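Durkness Textile Store is looking for a part-time garment sorter to join the team at our Bresow site. The post is for 18 hours a week, fixed until the end of February, with a fair chance of being extended.

We take in used clothing from households and shops, grade it, and pass it on for resale, repair or fibre recycling. Last year the Bresow site handled 2098 sacks.

## The work

- Opening sacks and sorting clothes by type, fabric and condition
- Checking seams, hems and fastenings, and marking items for the repair bench
- Reading care labels and setting aside anything without one
- Weighing finished bales and entering the weights on the Nukero stock system

You will be on your feet for most of the shift. Sacks can be heavy - trolleys are provided, and we train everyone in lifting.

## What we ask for

- Reasonable written English
- Able to tell a knit from a weave, or willing to learn
- Some experience with clothes, at work or at home

T-shirts make up the largest share of what comes in, mostly plain cotton knits.
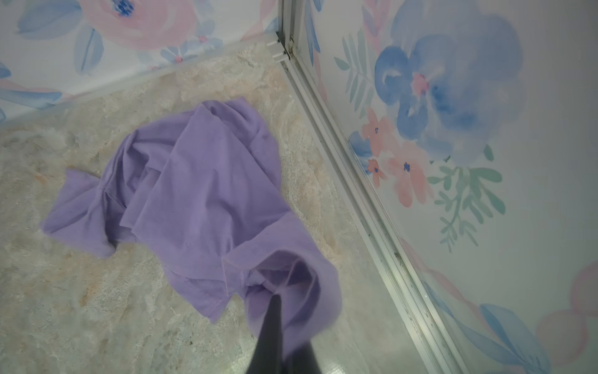

## Hours and pay

Four shifts a week, mornings or afternoons. Pay is set at grade 2 of our scale, with paid breaks and 104 hours of leave over the contract. The bus from Tveit stops outside.

## How to apply

Send a short letter and the names of two referees to Frøydis Sjögren, site manager, by 19th July. No CV is needed. Interviews take place at the site and include a short sorting task.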